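About Rakum

Rakum started in a back kitchen in Zestthorpe, on a table that belonged to Bart Segers's aunt and had one short leg. Bart was refinishing cupboard doors for neighbors in the evenings, and Wyn Harries, who lived two streets over, kept stopping by to tell him he was using the wrong paint. After a few months of this it seemed simpler to go into business together, so they did, and the table came along (it is still with us, in the front office, and it still rocks).

These days we make and restore flat panels of every sort - cupboard doors, shelves, table tops, the long plain sides of wardrobes that most people never look at twice. We look at them a great deal. A big flat surface in a soft color is one of the harder things to get right, as every bit of daylight in the room will find its way across it, and we have spent more afternoons than we care to admit tilting a door toward the window and back again.

Our customers tend to ask for the quiet colors, the pale grays and blues that sit nicely next to wood. Wyn mixes most of them herself and writes the recipes in a green notebook. There were 65 in it when we moved to the Vaughan building, and there are 100 now, though a few of those differ only in ways that Wyn can see. 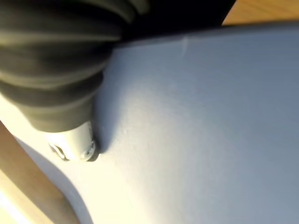 A pale blue-gray panel with a smooth, matte finish.

We are happy to take on a single door or a whole kitchen. If you have an old piece with scuffs and creases in it, please bring it in as it is and don't try to sand it first! We like to see how a thing has been used before we decide what it needs, and sometimes the answer is a good clean and a new pair of hinges, which we'll gladly fit while you have a coffee with us.

Larger orders go through our sister workshop, Grastix, where the cutting and edging is done. Finishing stays here with us, and so does the packing, with plenty of blankets and Bart fussing over the corners.

Visitors are welcome on weekday mornings, and all through November we stay open on Saturdays too, for everyone hoping to have the dining room ready before family arrives. Come in by the side door and ring the bell twice - the first ring usually gets lost under the radio.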